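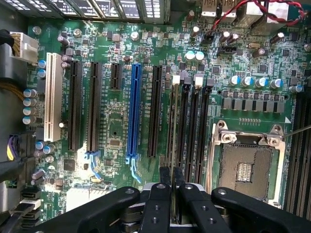
A memory module over its slot on a green motherboard.

Anjana Ranasinghe keeps the prices on a sheet of paper taped next to the register. A full cleaning is one price, a memory upgrade is another, and looking at a computer to tell you what is wrong with it costs nothing.

"People are scared to walk in," she said. "They think they'll be charged for asking. So I put it on the wall."

Ranasinghe opened Dimside, her repair shop, in a former shoe store with 537 square feet of floor space. Before that she spent nine years at Wurent, an office equipment leasing company, where her job was deciding which returned computers were worth fixing. Most were not, at least on paper.

"The math was simple," she said. "If the repair took more than an hour, it went on the scrap pile. I scrapped machines that needed a new battery and a clean install. I didn't like it, but that was the job."

She left in August with some savings and a box of hand tools. The first winter was slow. She fixed printers, which she dislikes, and taught a few evening classes at the library. Business picked up when Mughal, the grocery two doors down, asked her to get its back-office computer running again. The owner told his customers about her.

Most of the work that comes in now is older desktops and laptops. Ranasinghe said the usual complaint is that the computer is slow, and the usual fix is more memory or a new drive. She will turn down a job if the repair costs more than the machine is worth, though she lets the customer make the final call.

"One man had his late wife's recipes on a desktop from a long time ago," she said. "It made no sense to fix it. I told him that. He said fix it anyway, so I did, and I copied everything onto a drive for him too."

Maham Dogar joined the shop last year after finishing a certificate program. She handles the laptops and most of the phone calls. She said the hardest part of the work is explaining to people that their files may be gone.

"You learn to say it early," Dogar said. "If you wait until the end, they've already gotten their hopes up. I ask about backups before I ask anything else. Nearly everyone says they meant to do it."

The shop also sells computers it has rebuilt, starting at $100. The most expensive one on the shelf during a recent visit was $500. Each comes with a handwritten card listing the parts that were replaced. Buyers have included college students, a church office and Condovov, a small bookkeeping firm that bought all its desktops there.

Parts are a constant problem. Ranasinghe buys some new and pulls others from machines people donate, and she has a back room full of labeled bins. Newer laptops frustrate her, she said, when the memory is soldered in place and can't be swapped out.

"If it's soldered, I have to tell someone to buy a whole new computer," she said. "They look at me like I'm trying to sell them something."

She has no plans to open a second location. She would like to hire one more person and stop working past 7 p.m. Dogar would like a better chair.

Dimside takes walk-ins until 2 p.m. and appointments after that.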